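Section 4: Recording in somebody's home (bedrooms and laundry)

I wrote this part after our first January round with the Vandero hand grippers, so it's mostly the stuff I kept repeating over people's shoulders. We'd gone through 3,663 takes by then and a fair few got binned for reasons you can dodge in the first minute.

Before you start

1. Ask the household which surfaces you may use. A bed is fine for folding work if they say so!
2. Leave the home looking like a home. Plants, bags, curtains and phones can stay where they live (I used to tidy, and Anežka Vrabec made me put it all back).
3. Wipe both lenses on each gripper with a dry cloth.
4. Check that the code label is clean and flat. Don't tape over it.

Picking up knitwear

5. Come in from above with the fingers open and take a fold of the cloth between the tips. Knits stretch, so a small pinch is plenty.
6. Lift slowly, then pause for two seconds before you move sideways.
7. Keep the piles of dark clothes close by. Pale knit against dark denim is easy to tell apart later on.
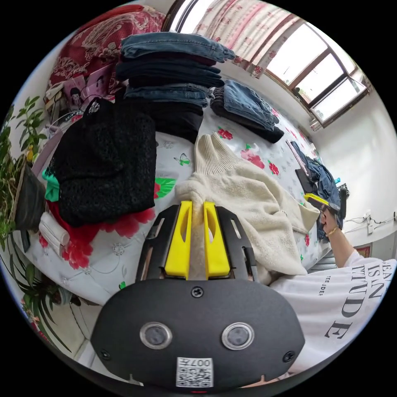
Cream knit, yellow fingers, clothes piled on the bed.
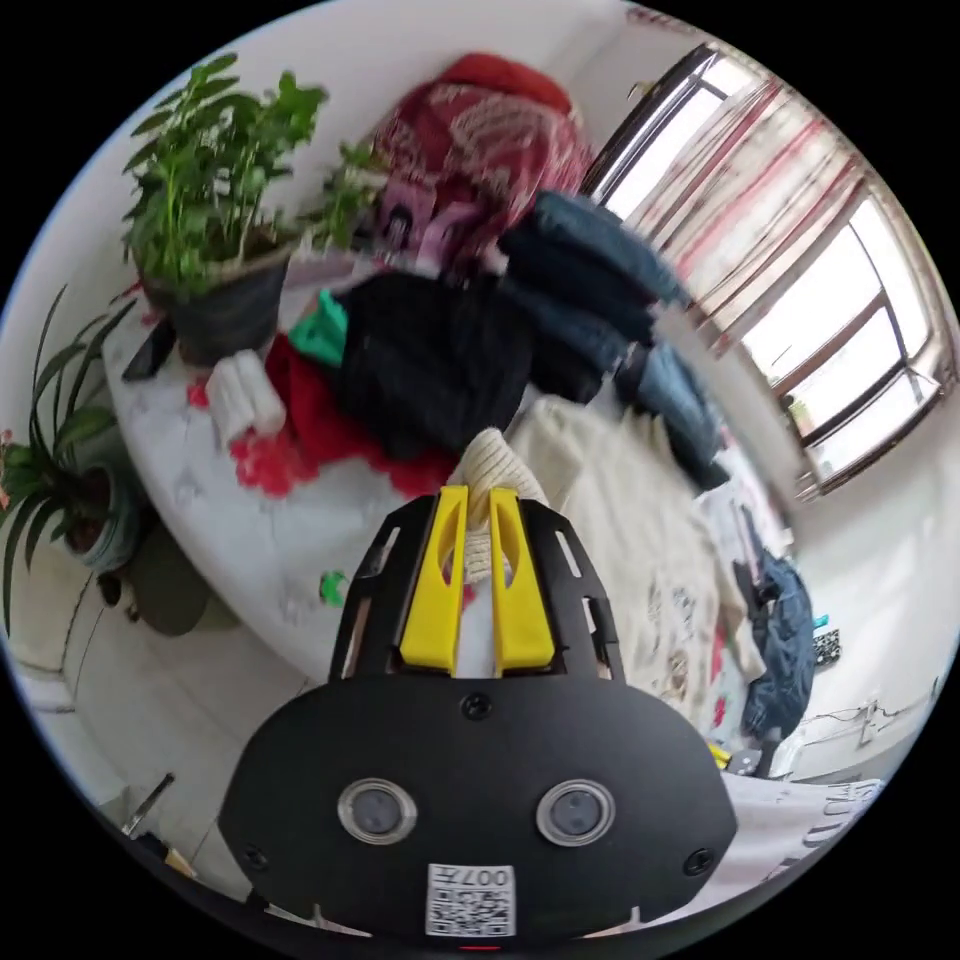
Marjatta Kokkonen wrote back on the draft that step 6 is too strict for thin fabric: two seconds is long enough for a silk blouse to slide right out, so she'd like one second for anything lighter than a T-shirt. Fair point, and I've put it in as a note.

Note: for light fabric, pause for one second and write "short pause" in the log.

Caution: bracelets and loose sleeves can snag on the rails. Push them up your arm or take them off before you start.

Caution: never pinch skin to "test the grip." Use a rolled sock.

8. After 16 takes, put both grippers down and rest your wrists. I mean it, the thing gets heavy!
9. Fold whatever you've moved and ask the household where it goes.

Charging and storage are in Section 5.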